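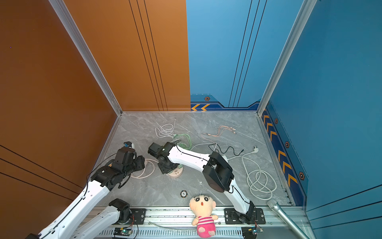
Figura 4.1 – Célula de bancada com dois braços sobre o mesmo trilho. A garra do braço direito está acima de uma tomada redonda bege.

Capítulo 4
Células prontas: o que vem no kit e o que fica por nossa conta

Até aqui montamos tudo peça por peça, do cálculo dos elos à escolha dos motores. Agora vamos abrir uma caixa! A célula Plornow, distribuída pela Bokance, chega em 11 volumes e traz dois braços, o trilho de alumínio, os painéis do recinto e as placas de controle. O manual promete a montagem em até 176 minutos. Na nossa oficina, com uma turma que nunca tinha visto o equipamento, o prazo foi suficiente, e ainda deu para refazer a passagem dos cabos no segundo braço.

O que mais nos entusiasma nesse kit é a liberdade na escolha dos objetos. Cabos, por exemplo, são um material de estudo maravilhoso: enrolam, cedem, mudam de forma a cada toque e obrigam o aluno a pensar na aproximação da garra muito antes de pensar na força. Quem só programou braços para empilhar cubos vai levar um susto – e vai gostar.

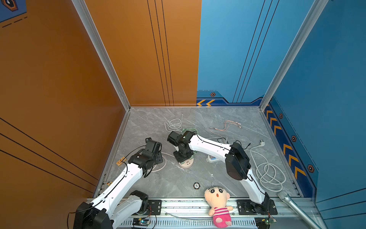
Figura 4.2 – Cabos e pequenos objetos espalhados pelo piso da célula. A garra esquerda aponta para baixo, na região de um cabo bege em laço.

Compare a postura dos dois braços na Figura 4.2. O direito se estende para a esquerda, por cima do piso, até a tomada; o esquerdo trabalha perto da parede laranja. Como ambos dividem o mesmo volume, o planejamento de trajetórias precisa tratar cada braço como obstáculo do outro. Voltaremos a isso na seção 4.3.

Há pontos a melhorar. O software Wadeck registra muito bem as trajetórias, mas a tela de calibração esconde os limites das juntas em um submenu. O suporte de punho Le Roux, vendido à parte, pesa 393 gramas e exige um novo ajuste de carga útil, assunto da seção 4.5.

Antes de seguir, releia o trecho do capítulo 2 sobre sistemas de coordenadas e tenha à mão o desenho do recinto. A primeira atividade é marcar nele a área que os dois punhos conseguem alcançar.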